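Is the Trallance hand-held gripper kit worth it for small rubber parts?
Home > Community > Automation > Grippers and tooling

rustville_dan
I run a little pump repair shop in Rustville and I'm looking at the Trallance hand-held gripper kit. It's $342 with two finger sets and the clip-on camera. We'd use it to record pick-up demos for flat rubber rings, then hand those to an arm later. Has anyone tried it on thin, flat stuff? The sales page says 200 demos is plenty and I have my doubts.

Blagoje Omerović
I've had mine since November and I mostly like it! Flat rings are the hard case, though. The stock fingers are chunky blocks, so you have to come in low and slow, and my wrist gets sore after 15 minutes or so of that.

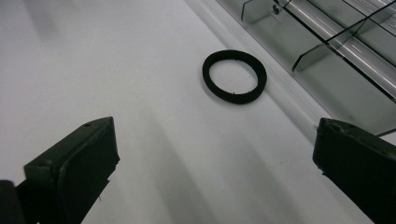 What helped me was going in with one finger inside the hole and the other outside, so you pinch the band instead of squeezing the whole ring (squeeze it and it just pops up and folds on you). And 200 wasn't plenty for me. I'm at almost 2,000 now and I'd still keep going. Support did answer my emails, usually the same afternoon.

pneumo_kat
Get the Varghese one, way better.

mill_and_lathe
Kat, the Varghese doesn't come with a camera, so add that to the price. Dan, if you do order, ask Grinberg about their thin fingertips. They bolt right on and I use them for washers. You'll have to redo your calibration after swapping.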